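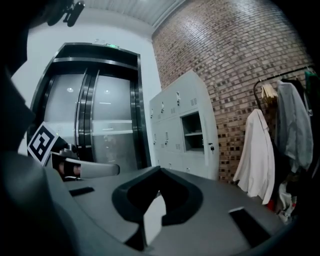
What we learned from teaching a policy to open lockers

In the last newsletter we promised to write more about the data side of our work, because many readers asked how the demonstrations are made and what happens with them afterwards. In this item I try to explain one result from the summer, which is small but has changed how we collect. I write it together with Cheuk-hei Fu, who did most of the training runs. The mistakes in the text are mine.

The project has the name Rusano inside our group. Its question is simple to say. When a person shows a task with two hand-held grippers, and no robot is present during the showing, how much of the demonstration can a robot later use? The idea of hand-held grippers is not ours and it is known for several years now. Our part is the choice of the task, and the way we cut the recordings before training.

We took lockers as the task family. A kitchen would be more attractive for visitors, but lockers have some properties which we like. The doors in one cabinet look almost the same, so the policy cannot learn the color or the shape of one special door and be lucky with it. The handle is small and sits in the metal, and the jaws must come in at a good angle. There is a lock close to the handle, often with a key hanging in it, and a finger that comes in carelessly will touch the key first. Also the door may be fully closed, or a little bit open, or wide open, and each of these asks for a different movement.

For the present result we used 2612 demonstrations. Each one begins with the person standing before the cabinet and ends when the door is open far enough that a hand can go inside. The pose of the grippers comes from the markers and from the cameras, and both streams are brought to the same clock afterwards. We throw away a demonstration only when the clock is wrong or when a marker is hidden too long. We do not throw away a demonstration because the person was clumsy. This was a point of long discussion in the group, and I come back to it.

The first training was done in the normal way. All demonstrations went in with the same weight, from the first moment to the last. The result was a policy which approached the door nicely and then stopped a short way before the handle, or made small circles there. Cheuk-hei looked at the recordings and found the reason after two days of watching. People approach a locker quickly, and in a very similar manner. Then, near to the handle, they become slow, and everybody does it differently. One person rests the finger on the door and slides it to the handle. Another one goes directly. A third one turns the wrist first and moves after. If you average these, you get a hand that waits.

So we divided each demonstration into two parts, which we call approach and contact. The border between them is the moment where the gripper speed falls under a limit and stays there. For the approach we kept the normal training. For the contact part we gave the policy a short memory of its own last movements, so that when it has started to slide it continues to slide, and does not change to the direct way in the middle. We also gave the contact part more weight, because in time it is short, but almost all failures happen inside it.

With this change the policy stopped making circles. On the test cabinet in our laboratory at Hendeck, which was not in the training data, it now opens the doors that stand slightly open nearly every time. For doors that are fully closed the result is better than before but not good. I do not give a percentage here because the test was changed once in the middle, when we replaced the finger pads, and the numbers before and after should not be put in one table. They will be in the report, separately.

Now to the clumsy demonstrations. Ferdinand Zaugg was of the opinion that we should clean the data and keep only the smooth ones. To check this we selected by hand 400 demonstrations where the first grasp had missed and the person corrected it. We trained once with them and once without them, and everything else was the same. Without them, the policy failed in a very stubborn way: after the first miss it pulled in the air, moved back as if the door was opening, and considered the task finished. With them, it noticed the miss in many cases and came back to the handle. Ferdinand has accepted the result and now he asks the people who collect to not repeat a trial only because it was ugly.

One more observation, which we did not plan. The second hand has little to do in this task, and our collectors asked what they should do with it. In the beginning we said nothing, and therefore some held it low, some held it near the door, some let it hang. The policy learned all of these and sometimes lifted the left arm into the path of the door. Since August we ask that the second gripper stays low and out of the way of the door until the door has moved. It is a simple instruction, and after it the left arm became quiet in the tests. I would have liked to find a solution in the method for this, but the instruction was cheaper.

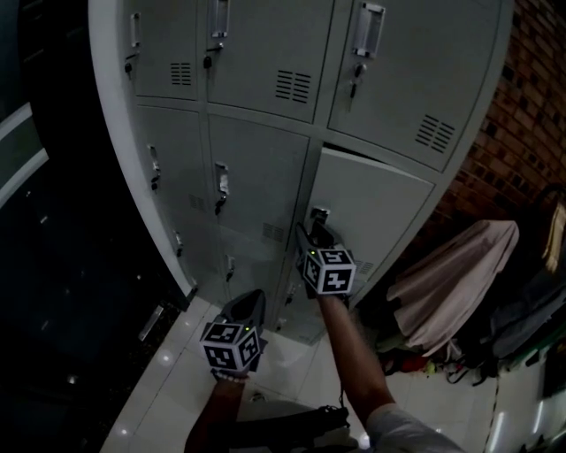
Why do you collect with hand-held grippers and not by steering the robot directly?

Mostly because of speed and places. A person with two grippers can go to any corridor where there are lockers and start in a few minutes, while our robot needs a vehicle, a power socket and a permission. The person also feels the resistance of the door in the hand, and this makes the contact part more natural than what we get from remote control. The price is that the arm of a person can reach in ways the robot arm cannot, so before the training we must check each path against the limits of the robot.

About this check I should say a few words more, since it is the weakest part of our chain at the moment. We use the tool Zondus, which was written in our group for another purpose, and it refuses a path if any joint would come too close to its limit. For the upper doors this works well. For the lowest row it refuses many good demonstrations, because people bend down with the whole body and the robot has no body to bend. We tried to shift the base of the robot backwards in the calculation, and this saved a part of the refused paths. It also created some strange ones, where the arm comes in almost parallel to the door. They are not in the training set.

What we do next is already decided for the autumn. First, we repeat the same division in approach and contact with another task, which is pulling drawers, to see if the border at the speed limit is also useful there or if it was only good for lockers. Second, we want to include locked doors where the key must be turned before. I am less optimistic with this one. The key is thin, it swings when it is touched, and our present fingers are made for thicker things. The workshop of Chin is making narrower tips for us, in 2 versions, and we will test both.

The code for dividing the demonstrations is cleaned up and can be given to other groups who ask. The demonstrations themselves we cannot give yet. Members who would like to see the locker test running can visit on Saturday, when the laboratory is open until the evening. Please write to Cheuk-hei before you come, as the test area has place for only 3 visitors at one time.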